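4. 피규어를 받침대에 조립하기

Baseo 받침대는 Hevomach 시리즈의 모든 1/8 스케일 피규어에 사용할 수 있습니다. 조립을 시작하기 전에 부드러운 천을 책상 위에 깔아 주십시오.

1) 상자에서 몸체, 망토, 받침대를 꺼냅니다. 망토는 끝부분이 얇으므로 가운데를 잡으십시오.
2) 받침대 바닥의 번호를 확인합니다. 한정판은 890개만 제작되었고, 번호는 보증서의 번호와 같아야 합니다.
3) 오른발의 구멍을 금속 핀에 맞추고 천천히 아래로 누릅니다.

주의: 핀이 잘 들어가지 않을 때 힘을 주어 돌리지 마십시오. 발목이 부러질 수 있습니다. 헤어드라이어의 약한 바람으로 발 부분을 27초 동안 따뜻하게 한 다음에 다시 시도하십시오. 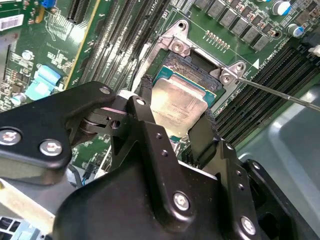 4) 왼발은 핀이 없습니다. 바위 모양의 홈에 가볍게 올려놓으면 됩니다.
5) 망토의 자석을 등에 가까이 가져갑니다. 딸깍 소리가 나면 고정된 것입니다.
6) 마지막으로 지팡이를 손에 끼웁니다. 손가락 사이에 위에서 아래로 넣으십시오.

참고: 교체용 얼굴은 앞머리를 먼저 분리한 후에 바꿀 수 있습니다. 원형을 만든 Ognjen Dumitrescu의 서명은 앞머리 안쪽에 인쇄되어 있으니 손톱으로 긁지 않도록 조심하십시오.

참고: 8월처럼 더운 때에는 창가에 전시하지 마십시오. 망토가 휘어질 수 있습니다.

부품이 없거나 파손된 경우에는 67쪽의 부품 신청서를 작성하여 구입한 매장에 제출해 주십시오. 토요일에는 접수를 받지 않습니다.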